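Indley Shared Kitchens
Self-Inspection Checklist: Food Storage, Counters and Dry Goods
With comments from the November walk-through

Completed by: Noemi Calloway
Reviewed by: Osvaldo Ferraro
Area covered: main kitchen, dry store, wash area, counter stations, rear corridor
Marks used: S = satisfactory, C = correction needed, N/A = does not apply

Each item is to be marked at the time it is checked. Items marked C must carry a comment and the name of the person responsible for the correction. A blank line is treated as an item not inspected.

Section 1. Entry, floors and passage

1.1 Entry mat lies flat and does not slide. S
1.2 Floor drains are clear and covers are seated. C
Comment: The cover beside the wash area rocks when stepped on. A new cover of the correct size has been requested from Haddad. A cone is to stay in place until it is fitted. Responsible: Sandro Testa.
1.3 Rear corridor is free of boxes, carts and returned trays. C
Comment: Flattened cartons were stacked against the wall to knee height at 7:40 a.m. They were removed during the inspection. This item was also marked C at the last walk-through, and Mr. Testa has been asked to arrange a second cardboard pickup.
1.4 Exit door opens fully with one hand. S
1.5 Emergency lighting responds to the test button. S

Section 2. Cold storage

2.1 Thermometer present in each unit and readable without moving food. S
2.2 Refrigerators at or below 41 °F. S
2.3 Door gaskets clean and not torn. C
Comment: The lower gasket on the left unit has split at the corner. The unit is holding temperature. Replace before the holiday bookings begin. Responsible: Sandro Testa.
2.4 Raw meat and poultry stored below ready-to-eat food. S
2.5 Opened containers marked with the date of opening. C
Comment: Two tubs carried a tenant's initials and no date. Both were discarded. Tenants are reminded that initials alone are not sufficient.
2.6 Temperature log complete for the period. S
Comment: Log entries are legible. The afternoon reading is often taken late, and the shift lead should set a fixed time for it.

Section 3. Dry store

3.1 Food is kept at least six inches above the floor. S
3.2 Shelving is stable and fixed to the wall where required. S
Comment: The Draltel units were re-anchored over the summer and show no movement under hand pressure. The posted limit is 231 pounds per shelf. The limit card on the end unit has faded and should be reprinted.
3.3 Heavy items stored between knee and shoulder height. C
Comment: Full flour sacks were found on the top level. They are to be moved down, and the top level kept for paper goods only.
3.4 Older stock placed in front of newer stock. S
3.5 Cans free of deep dents, rust and swelling. S
3.6 Seeds, grains and nuts held in closed containers. S
3.7 Pest monitors in place, dated and inspected. S
Comment: No activity recorded. The monitor behind the door had been pushed out of position by a broom and was put back.

Section 4. Chemicals and cleaning supplies

4.1 Chemicals stored away from and below food. S
4.2 Spray bottles labeled with contents. C
Comment: One bottle at the wash area had lost its label. It was emptied and taken out of use. Zulleo labels are kept in the office drawer and may be requested at any time.
4.3 Sanitizer test strips available and within date. S
4.4 Safety data sheets in the binder and in order. C
Comment: The sheet for the new degreaser is missing. Responsible: Noemi Calloway.
4.5 Mops hung head down to dry - not left in the bucket. S

Section 5. Electrical and fire

5.1 Extinguishers mounted, tagged and unobstructed. S
5.2 Cords free of damage and not run across walkways. S
5.3 Portable heaters not in use. S
5.4 Hood filters clean and correctly seated. C
Comment: Filters were clean, but one had been put back the wrong way around. Corrected on the spot. Ms. Magalhães will post an instruction card beside the hood switch.
5.5 Combined load on the counter circuit does not exceed 2,000 watts. S
Comment: Tenants who bring their own appliances must show the rating plate to the shift lead before plugging in.

Section 6. Counters and open racks

6.1 Counter surfaces free of cracks and open joints. S
6.2 Wall tile and grout sound behind counter stations. S
6.3 Open racks stand level and do not rock. S
6.4 Front rails present and firmly attached on every level in use. S
6.5 Shelf bases free of splits, and wiped between the ridges. C
Comment: Fine residue collects in the grooves of ribbed plastic and is not removed by a flat cloth. A soft brush and warm soapy water are to be used once a week. Abrasive pads are not permitted on clear plastic.
6.6 Tall or narrow containers placed where they cannot tip over the rail. C
Comment: Tall cans should stand upright on their full base. Where a base does not sit squarely on the ridges, the item belongs in the dry store.
6.7 Labels intact and lids fully closed. S
6.8 Racks kept clear of burners and kettles. S

Wooden racks with clear ribbed shelves, on the counter against the tile:

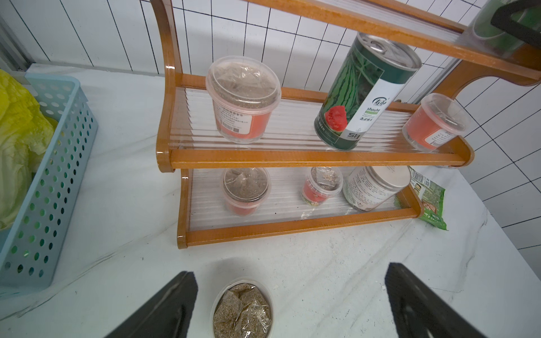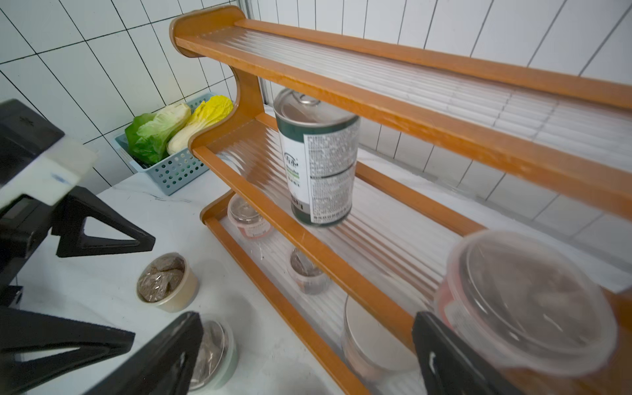
Benedita Magalhães asked that item 6.5 be moved from the weekly list to the closing list, on the grounds that a weekly task with no set shift is usually left to the next person. She also noted that the brushes now in the wash area are too stiff for plastic and that softer ones would have to be ordered first. Mr. Ferraro agreed to the change once the brushes arrive. Until then the item remains weekly and is assigned to the morning shift.

Section 7. Sign-off

7.1 All items marked C entered in the correction log. S
7.2 Copy posted on the tenant board. S
7.3 Previous checklist filed. S
Comment: The previous checklist was filed without the reviewer's signature. It has been returned to Ermanno Benedetti for completion.

Corrections are due before the next walk-through, except items 1.2 and 2.3, which depend on delivery of parts. Expenses of up to $3,000 may be approved by the site manager; anything higher goes to the Indley office in writing.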